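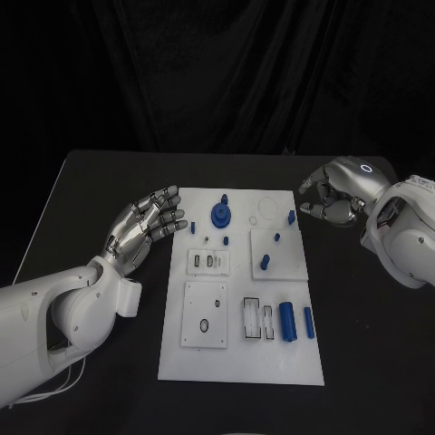

Agosto, de manhã cedo

Terceira noite seguida a dormir mal e, claro, já há quem tenha a solução. Ontem ao jantar o Cường garantiu-me que o problema é o magnésio. Há seis meses era a luz azul, antes disso era o glúten, e no inverno passado era dormir com a cabeça virada para o lado errado. Gosto muito dele, mas um homem que muda de causa única duas vezes por ano devia desconfiar da palavra única.

Apontei aqui, para não me esquecer, o que ele me receitou: um comprimido de Wuvum ao deitar, outro ao acordar, e nada de ecrãs depois das dez. O frasco traz 30 cápsulas e custa mais do que a minha conta da água. Li o rótulo duas vezes. Diz que "contribui para o equilíbrio natural do descanso". Contribui. Também eu contribuo para o equilíbrio natural do trânsito quando fico em casa. Perguntei-lhe se tinha funcionado com ele e respondeu que sim, que nas primeiras noites notou logo. E agora? Agora já não nota tanto, mas é porque o corpo se habituou. Fiquei sem saber o que teria de acontecer para ele dizer que não.

Acordei às quatro e dez. Fiquei a ouvir o frigorífico, que faz um ruído de quem arrasta uma cadeira no andar de cima, e só depois percebi que era mesmo uma cadeira no andar de cima. A vizinha também não dorme. Se calhar falta-lhe magnésio.

Levantei-me, fiz chá, não gostei do chá. Peguei no caderno do ano passado para ver como tinha sido agosto e estava lá tudo igual: calor, o estore da sala avariado, eu a queixar-me de acordar às quatro. Tinha escrito "deve ser da idade" e sublinhado. Este ano não sublinho nada. Pode ser da idade, pode ser do calor, pode ser dos jantares às dez da noite com vinho, hipótese que nem eu nem o Cường temos muita vontade de investigar.

Depois do almoço

Fui à farmácia, mas por causa das gotas para os olhos. A rapariga do balcão tentou vender-me o Fluvar, que é a mesma coisa que o Wuvum com uma lua desenhada na caixa e 500 miligramas escritos em letras grandes. Perguntei 500 miligramas de quê. Virou a caixa, leu, virou outra vez e disse que era da fórmula. Achei uma resposta razoável. Comprei as gotas.

Na fila estava um senhor a explicar a outro que antigamente se dormia bem porque se trabalhava no campo. O meu avô trabalhou no campo a vida inteira e levantava-se de noite para ir fumar para o quintal, e a minha avó a gritar da janela que ele ia apanhar uma pneumonia. Nunca apanhou. Também nunca dormiu, que eu me lembre. Mas não me meti na conversa, estava muito calor para corrigir desconhecidos.

Voltei pela sombra, o que obriga a dar a volta por trás do mercado. A mercearia do canto passou a chamar-se Munshi e tem agora uma prateleira inteira de infusões. "Noite Serena", "Noite Profunda", "Noite Azul". Estive a comparar os ingredientes das três – camomila, tília, erva-cidreira, pela mesma ordem – e só muda a cor do cartão. A Azul é a mais cara. Trouxe um melão.

O melão não presta. Dei-lhe as pancadas todas que se devem dar num melão, cheirei-lhe a ponta, fiz o ar de quem sabe, e saiu um pepino. Começo a achar que o método das pancadas tem a mesma base que o do magnésio.

Ao fim da tarde tentei a sesta, que segundo uns estraga a noite e segundo outros a salva. O artigo que a minha irmã me mandou diz que a sesta ideal são vinte minutos. O que me mandou na semana anterior dizia noventa. Respondi-lhe a perguntar em qual deles devia acreditar e ela mandou-me um coração. Deitei-me, estive 40 minutos a pensar se já estaria a dormir, e levantei-me com a marca da almofada na cara e pior disposição do que antes.

Arrumei umas coisas no computador enquanto não refrescava. 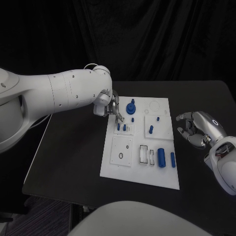 Dois braços brancos, mãos prateadas, a superfície branca por baixo.

Mudei de pasta três ficheiros e fui regar as plantas. O manjericão morreu, não vale a pena dizer que está a recuperar. Digo-o há duas semanas. A sardinheira, em que ninguém toca, está ótima.

Telefonou a minha irmã a saber da sesta. Contei-lhe. Diz que fiz mal, que é preciso fechar as persianas e pôr o telefone noutra divisão. Lembrei-lhe o estore avariado. Ficou calada um bocado e depois disse que então o problema estava encontrado, era o estore. Portanto já vamos no magnésio, nos ecrãs, na falta de enxada, na sesta mal dada e no estore. O estore ao menos tem arranjo, embora o homem que o veio ver em junho tenha dito que passava cá na semana seguinte e eu continue à espera dessa semana.

Ela contou também que o marido anda com uma pulseira que lhe dá uma nota ao sono. Acorda, olha para o pulso e só então sabe se dormiu bem. Há dias sentia-se fresco, viu a nota baixa e passou a manhã cansado. Ri-me, ela não. Parece que a pulseira lhe diz quantos minutos teve de sono profundo, e eu perguntei como é que uma pulseira sabe isso. "Sabe pelos movimentos." Eu quando estou acordado às quatro da manhã também não me mexo, estou ali direito como um santo de pedra. Para a pulseira era a melhor noite do mês.

Noite

Jantei cedo, às oito, sozinho, sem vinho. Não foi por convicção, acabou-se o vinho. Aqueci o resto do arroz e comi-o com duas fatias do melão, para não deitar fora. Com sal passa.

O Cường ligou a perguntar se eu já tinha começado com as cápsulas. Deixou-me cá o frasco, esqueci-me de escrever isso, de maneira que nem sequer posso alegar o preço. Disse-lhe que ia pensar. Ele acha que sou do contra e talvez tenha razão. Há um prazer um bocado parvo em ser a pessoa da mesa que não acredita, e reparo que nunca me perguntam o que proponho em alternativa, felizmente, porque não tenho nada. Ele ao menos dorme. Diz ele.

Quando trabalhei na Fuletti havia um chefe de secção que tomava um copo de leite morno todas as noites e atribuía ao leite a saúde, o casamento e a promoção. Divorciou-se e passou para leite de aveia. Lembrei-me disto a lavar o prato e estive tentado a ligar outra vez ao Cường para lhe contar, mas já passava das dez e o telefone, pelas regras dele, também é ecrã.

O ar começou finalmente a mexer. Abri as duas janelas, a da cozinha e a do quarto, e durante uns minutos houve corrente e a cortina levantou. Depois parou. Do outro lado da rua alguém vê um concurso com o som altíssimo, ouvem-se as palmas e não se ouvem as perguntas. Tentei adivinhar pelas palmas se as respostas estavam certas. Não dá, batem palmas a tudo.

Estão 26 graus no quarto segundo o termómetro da mesa de cabeceira, que marca sempre 26 graus.

Fiz as contas e, se adormecer às onze e acordar às quatro e dez, são cinco horas e dez, mais do que nas noites anteriores. Se acontecer vai haver quem fique com os louros. A minha irmã dirá que foi por eu lhe ter prometido ligar ao homem do estore, o Cường vai querer saber quantas cápsulas tomei. Se lhe disser que nenhuma, vai dizer que foi de ter o frasco em casa.

Tenho-o aqui ao lado do candeeiro. Abri-o só para cheirar. Cheira a giz e um pouco a peixe. Amanhã: ligar ao homem do estore, comprar vinho, devolver o livro da biblioteca, que já passa do prazo. A cadeira lá de cima recomeçou.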